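Arboleda Court Residents' Association
Minutes of the May general meeting
Held in the ground floor lounge, 7:00 p.m.

Present: Trevor Tapley (chair), Leidy Villca (minutes), Eliécer Quintero, Hernán Arango, Munther Chamoun, and residents of both buildings as signed on the attendance sheet.

1. Minutes of the last meeting

The April minutes were read. Hernán Arango asked that the item on the bike room be corrected to say the lock was replaced by the management company and not by the association. With that change the minutes were approved.

2. Water shutoffs

Trevor Tapley reported on the three shutoffs in the east building since the last meeting. Two were planned and one was not. The unplanned one began before 6 a.m. and lasted until lunch. Komance, the management company, has said a valve on the second floor riser failed and has been replaced. The remaining valves on that riser are the same age.

Residents on the fourth floor said they got no notice for the second planned shutoff. Komance says a notice was posted in the lobby. Several people said the lobby board is full of old flyers and they no longer look at it. It was agreed that Leidy Villca will clear the board and that shutoff notices should also go under each door.

Motion: that the association write to Komance asking for 2 days' written notice of any planned shutoff, delivered to each unit. Moved by Munther Chamoun, seconded by Hernán Arango. Carried.

3. Bathroom repairs and toilet replacement

Eliécer Quintero presented the quote from Castby Plumbing. Castby would replace the older toilets in both buildings with low-flow models over the summer, working one floor at a time. The work in each unit would take a morning. The owner has agreed to pay for the fixtures and labor but wants the association to help with scheduling. Units where the floor around the base is soft would be handled separately and would take longer.

Residents would need to clear the bathroom floor the evening before. Castby will take the old fixtures away the same day and will not leave them in the hallways.

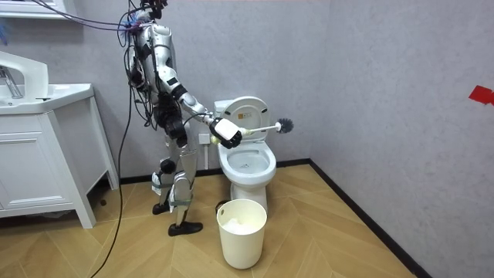 Munther Chamoun asked what happens in units with only one bathroom if the job runs past noon. He said that when his shutoff valve was changed last year the plumber left for a part and did not come back until the next day. Eliécer said he would ask Castby to put in writing that no unit will be left overnight without a working toilet. Trevor suggested the restroom beside the lounge be kept unlocked on work days in any case.

A resident of the west building asked whether rents would go up to cover the work. Trevor said Komance had told him no, but he does not have that in writing. He will ask for it.

Motion: to support the Castby schedule on condition that the overnight point is confirmed in writing. Moved by Eliécer Quintero, seconded by Leidy Villca. Carried, with one abstention.

4. Laundry room

The second dryer in the west building is still out of order. The part has been ordered. Hernán Arango said the lint screens on the working machines are not being emptied and asked for a sign. Leidy will make one in English and Spanish.

There was a long discussion of laundry hours. Some residents want the room open until midnight. Those living next to it do not. No motion was made and the hours stay as they are.

5. Garden beds

Soil for the raised beds will come from Nivville Garden Supply. The order is for 40 bags, with delivery to the side gate. The cost is $100 more than last year, mostly for delivery. Residents who want a bed should sign up with Hernán by the end of the month. Beds not planted by the end of June will be offered to the next person on the list.

The hose reel leaks at the wall connection. Eliécer has a washer that may fit.

6. Money

Leidy Villca reported that dues have come in from most units. The association spent $50 on printing and lightbulbs for the lounge. The report was accepted.

7. Other business

Packages are again being left on the stairs in the east building. Trevor will raise it with Komance in the same letter as item 2.

The next meeting will be in June, same time and place. The meeting closed at 8:35 p.m.

Minutes taken by Leidy Villca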